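The Cable Drawer

My uncle Loïc left me a company, a set of keys that opened nothing, and every cable he had ever owned. The company was called Follitard. It had two employees, counting me, and I only counted on paper.

I should explain about Loïc and cables. He believed that the day you threw one out, the thing it belonged to would come walking back through the door. When he moved the office from Ferrand up to Daltport, he gave away the good couch and the coffee machine (the coffee machine!) and kept the cables. There were 412 of them. I know this because he wrote it on a sheet of paper, signed it, and had Apolline Carré sign it too, like a treaty.

Apolline was the other employee. She'd worked for him for 17 years and she did not like me yet.

"You start with the black ones," she said, my first morning.

"They're all black."

"So you start."

So I started. She gave me two bins, one pale and greenish, one properly blue, and told me the rule, which was Loïc's rule. If you know what it's for, it goes in one. If you don't, it goes in the other. She wouldn't tell me which was which. I think she wanted to see if I'd ask.

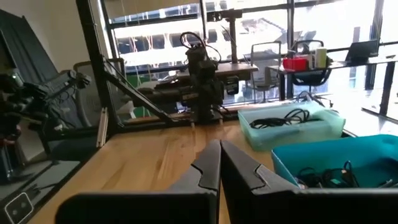
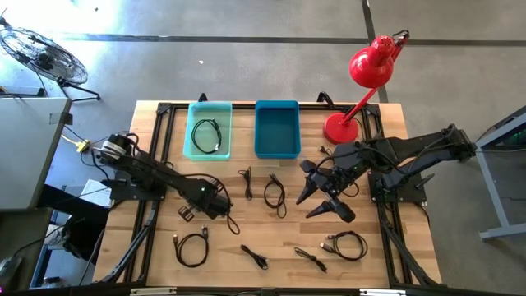 I didn't ask. I picked up a cable, looked at both ends like I was buying a fish, and wound it around my hand the way he taught me when I was seven — over, under, never pull. It came out lopsided. I unwound it and did it again.

"He did that," said Apolline. She was standing at the window with her coat still on. "Twice, every time. It made me crazy."

"Did he ever need one? In all those years?"

She thought about it for so long that I got through another cable.

"Once," she said. "August. A man named Taha Tazi came up all those stairs with an old tape recorder. His mother was on the tape, singing. He'd been to every shop in Dutside and they all laughed at him. Your uncle went to the drawer, and he was gone maybe a minute."

"And it fit?"

"It fit. We sat on the floor, the three of us, and listened to this woman sing while she did the dishes. You could hear the plates." She took off her coat, finally, and hung it on the back of a chair. "Then Loïc made him give the cable back."

I laughed so hard I dropped the one I was holding. Apolline picked it up, looked at both ends, and put it in the blue bin.

"You know what that one's for?" I asked.

"No idea," she said, and reached for the next.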